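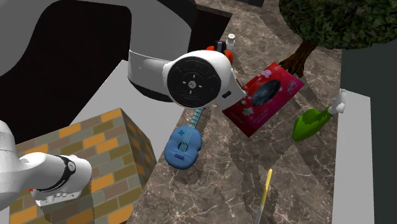
**Figure 1.** Rendered view from above: white robot arm, with a brick-patterned cube behind the wrist.

## 4. Household pottery and the old lane at Tradton

By the time we came to sort the pottery from Tradton, we had already spent two field seasons walking the plowed ground on either side of the old lane, and we had grown rather fond of the place. The lane itself is easy to miss today. It leaves the creek crossing at a shallow angle, runs for 300 meters along the foot of the slope, and then fades into pasture below the Čierny farmstead, where the family still calls the last stretch "the street" even though no house has stood on it in living memory.

The collection comes to 2,453 sherds, all of them from the surface, and all bagged by collection square so that we could put them back on the map afterward. Most are plain gray kitchen wares, the sort of thing that was bought cheaply, used hard, and thrown out behind the house when it broke. Glazed pieces are fewer and tend to be small. Drahomíra Jireš sorted the whole collection by fabric first and by vessel form second, and then went through the rims again in December with fresh eyes, moving a good many pieces from "jar" to "uncertain." We think the later sort is the better one, and it is the one used throughout this section.

When the sherds are plotted by square, they gather into 19 clusters, which we take to be the yards of separate households. The clusters on the uphill side are tight and regularly spaced. Those on the creek side are looser and run into one another at the edges, and here we would ask the reader for some patience – the lower ground has been plowed more deeply, and a broken pot can travel a fair distance over a century of farming. Kristýna Koubek has suggested that two of the creek-side clusters belong to a single large yard with a shed at its far end. The fabrics in the two are very much alike, and we are inclined to agree with her, though we have left them separate in the counts.

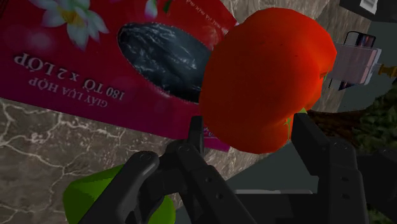 Why were the sherds grouped by yard when no house foundations had been found?

The broken pottery at Tradton lies mostly where people threw it out, close behind their homes, so a dense patch of kitchen wares is a fair sign of a household even where the walls are gone.

There remains the matter of the glazed wares. They turn up in nearly every cluster, uphill and down, and we had expected them to favor the larger yards near the crossing. Instead they are spread quite evenly, a bowl here and a dish there, which makes us think that a peddler or a small local market supplied the whole lane on much the same terms. The older residents we talked with remembered their grandparents speaking of a crockery seller who came through from Feltel after the harvest, and while a family story of this kind can't date a sherd, it does sit comfortably beside what we found in the fields. The clay sources are taken up in Section 5, along with the handful of pieces that match nothing else in the collection.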